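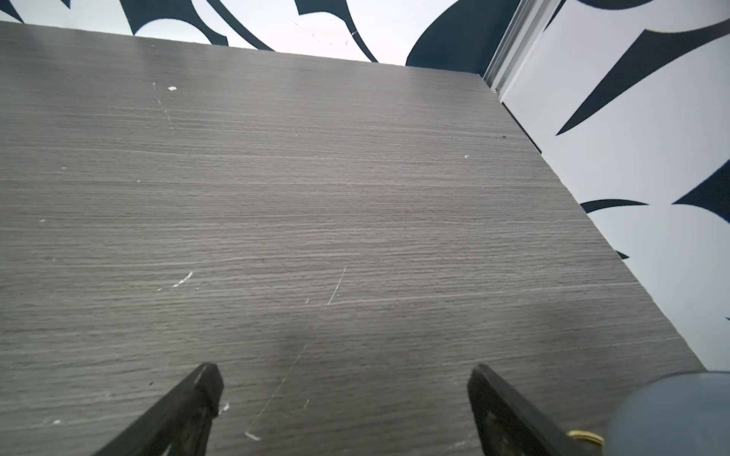
Chapter 6
Laminate Surfaces: Wear, Damage and Care

In this chapter you will learn:
how a laminate tabletop is built up
how to tell a scratch from a chip, and a chip from a scuff
how to record the condition of a surface before work begins
which cleaning methods are safe and which do harm
when a repair is worth making

Key terms: laminate, decor paper, overlay, core, substrate, chip, scuff, hairline scratch, filler

6.1 Why surfaces matter

Most of the tables you will be asked to look after in offices, schools, canteens and workshops do not have a solid wood top. They have a printed surface bonded to a board. A grey wood-grain top, with fine dark and silvery streaks running along its length, may look like weathered timber from across the room. Close to, it behaves quite differently. It cannot be sanded back and oiled. Once the printed layer has gone, the pattern has gone with it, and any repair has to imitate what was there.

For this reason the first skill in this part of the course is looking. Learners often want to start with fillers and wax sticks. Leave these in the box until you have read as far as section 6.5.

6.2 How a laminate top is made

A high-pressure laminate is made from sheets of paper soaked in resin and pressed together under heat. The lower sheets are plain brown and give the laminate its thickness. Above them lies the decor paper, which carries the colour and the grain. On top is a thin clear sheet, the overlay, which takes the daily wear. The finished laminate is glued to a substrate, usually chipboard or MDF.

Cheaper tops may use a single layer of decor paper pressed straight on to the board. These are thinner and chip more easily at the edges. The two kinds can be hard to tell apart from above, so check the underside and the edge of the table before you decide what you are dealing with.

6.3 Types of damage

A hairline scratch is long, thin and faint. It sits in the overlay and often shows from one side only. Grit dragged under a box or a tray is a common cause. If your fingernail passes over it without catching, no filling is needed.

A deeper scratch looks white or pale on a grey or dark surface. The edges of the broken overlay scatter the light, and the line stands out more than its depth would suggest.

A chip is a place where a piece of the surface has come away. It may be a single mark or a row of small specks, as happens when a hard object skips across the top. The colour inside the chip depends on how deep it goes.

A scuff is material left on the surface by something else, such as a shoe, a rubber foot or a plastic crate. Many scuffs wipe off. Always try to clean a pale mark before you write it down as damage. Flecks of paint, plaster and dried glue are also mistaken for chips.

6.4 Case study: the Willura order

Bulance, a small firm that refits meeting rooms, was asked to survey 44 tables at the Willura training centre. The tops were a grey wood-grain pattern sold under the name Skinwood. Mehrangiz Yazdani carried out the survey in January and used one sheet for each table, with an outline of the top drawn on it.

She first wiped each top with a damp cloth and dried it. She then looked at it from directly overhead, and again from a low angle with the light coming towards her. Several faint scratches showed only from the low angle. Where light from a window fell strongly on a top, the grain looked washed out and she put up a board to shade it.

Her colleague Azadeh Shojaei checked the sheets and found that the word "mark" had been used for three different things. The sheets were done again with the terms given in section 6.3. The second set was used for pricing, and most of the tables were cleaned and kept.

Activity 6A

Choose a laminate table in your workplace or college. Draw its outline on plain paper and show where the walls and windows are. Wipe the top clean, then record each mark you find, using the key terms. Ask a partner to do the same on a separate sheet and compare the two. Keep both sheets. You will need them for Activity 6C.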